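# Security deposit and marks on the walls after two years – what can they take?

**Rogério Miranda**
Posted February 2022

I am moving out of a one-bedroom at the end of March after 2 years. The building used to be run by Andrade and was taken over by Simari last summer. My deposit was $1094, which was one month's rent when I signed.

Simari sent me a move-out sheet that lists "wall repair and repaint, per wall, $70" and says it applies to "any marks, holes or adhesive residue." I never signed anything with that price on it. My lease from Andrade only says the unit has to be returned in good condition, ordinary wear excepted.

I have no nail holes except two in the bedroom where I had a shelf. Otherwise it is scuffs, the kind you get from chairs and bags, and a few stick-on hooks. Should I repaint before I go, or leave it alone and argue later? I also don't know if the new company even has my deposit. Andrade doesn't pick up the phone.

---

**Edivaldo Caldeira**

I rented out two units for a long time and have been a tenant again since I sold them, so I have seen this from both sides. Rules depend on your state. Look up the security deposit page for yours before you do anything, and read the part on deadlines.

In most places the new owner is responsible for the deposit when a building is sold. If only the management company changed and the owner is the same, then the owner still owes it to you. Either way, write to Simari now and ask them to confirm in writing that they hold $1094 in your name. Do it by email and keep the reply.

The price sheet is not your lease. They can only charge for damage beyond normal wear, and a list of prices printed after you moved in does not change what you agreed to. Some states also make them show receipts or an itemized statement.

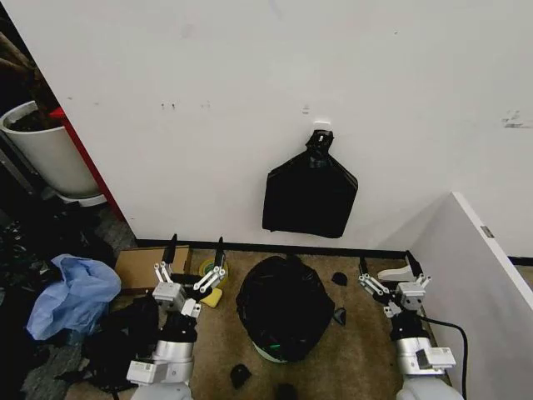 Scuffs are the part people worry about most and they usually matter least. Light marks after two years of living somewhere are wear in almost anyone's book, and paint has a limited life anyway. Take a wall like this one, white and matte, with a few faint gray smudges and one small stick-on hook with a black trash bag hanging from it. I would not repaint that. I would take the bag down, get the hook off slowly, and try a damp sponge on the smudges with very light pressure. Matte paint goes shiny if you scrub it, and a shiny patch looks worse than the scuff did.

For hooks with a pull tab, pull the tab straight down along the wall, never toward you. If there is no tab, warm it with a hair dryer for a minute and slide dental floss behind it.

Don't repaint unless you know the exact color and finish. I had a tenant touch up a hallway with the wrong white and I had to redo the whole thing – that one I did charge for.

Fill the shelf holes if they are small. Take dated photos of every room after it is empty, and ask for a walk-through while you still have the keys.

---

**Falel**

simari did this to me too, different building. They took out for 2 walls and I sent a letter asking for receipts and they gave it back in three weeks. Send it certified

---

**Kotby**

Just paint it yourself, a gallon is cheap and then they can't say anything. Worked for me.

Also leave a forwarding address or they will say they had nowhere to mail the check.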